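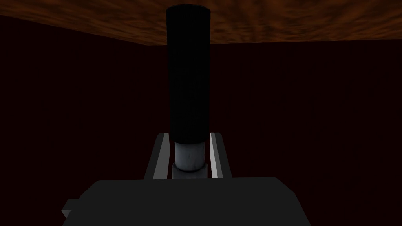
Hello and welcome to our little gallery from the Hodar grasping study! Ailsa MacBrayne and I have been promising to put something up since January, and it has taken rather longer than either of us meant it to (the writing-up always does).

The black cylinder on its pale grey base is one of our simulated test objects, with a gripper finger standing either side of the base. Everything in the room is rendered, right down to the blotchy orange-brown ceiling, which Ailsa is fonder of than I am.

Our question was a simple one: if a robot learns to pick things up in rooms with all sorts of odd colours and lighting, does it cope better when it meets a room it has never seen? We built 28 rooms in Cerkitz, our simulator, and kept 16 of them for training. The dark ones gave us the most trouble, as a black object against a deep red wall has hardly any outline to go on, and I spent many long evenings with those! Still, the controller trained on the mixed rooms made 1930 good grasps in the rooms we had held back, comfortably more than the one trained under plain white light, and we were both very pleased indeed.

Part 2 will cover the Gallegos arm and the move to real objects. Do write to us at the Otden lab if you would like the room files.

Latrice Alcantara

Last updated: January

This site uses cookies to remember your preferences. Accept | Manage settings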